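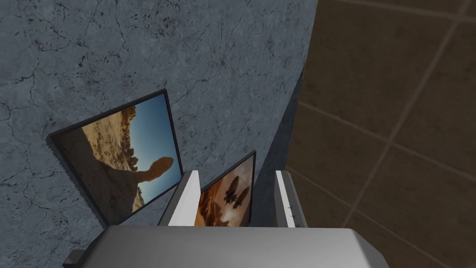 Fig. 1. Textured wall with a small framed picture.

Do Pictures on the Wall Help Students Study?
Term project report, Research Methods, Jelorstead College

Background

The college's Better Rooms leaflet says that "a picture in the room lifts focus and mood." It gives no source. The same line turns up in a catalog from Castberg, a firm that sells framed prints to schools, so our group had doubts from the start. We wanted to see if the claim held up in the study rooms we use ourselves.

What we did

We used two study rooms on the second floor of the Onley building. They are the same size and face the same way. In March we hung framed prints in one and left the walls of the other bare. After two weeks we swapped them. Students who booked either room got a short form at the end of their session asking how well they had been able to focus, from 1 to 5, and how long they had stayed. Forms were handed in at the front desk.

We did not mention pictures on the form. We did put up a sign about a "study room project," and we now think that was a mistake. People who know they are part of a project tend to be kind to it.

Results

We got 413 forms back. Of these, 36 had no focus score and were dropped. The average score was 3.6 in the room with prints and 3.5 in the bare one. With scores this spread out, we would not bet lunch on a gap that small. Length of stay was no different either.

One result looked good at first. On Friday afternoons the room with prints scored clearly higher. Then we checked the bookings and found that one chemistry group of 13 had used it both weeks, and they gave high scores to everything, including the chairs.

Comments

Most written comments were about heat, noise from the stairs and the lack of outlets. A few people liked the prints. One asked if they could be straightened. Several forms from the room with prints said the walls were "kind of empty," so either the prints were too small or people do not look up much.

Problems with the study

Students picked their own rooms and some filled in more than one form. We also hung only one style of print, all from the Srisuk poster set, and it may be that larger or brighter ones would do something. We can't rule that out. We can say that the leaflet's claim was printed as fact, and our forms give it very little support.

Next steps

If another group takes this on, we suggest dropping the sign and giving out rooms by draw. We would also ask about outlets - that seems to be what people care about. The raw scores are in Appendix B, with the dropped forms listed on their own page.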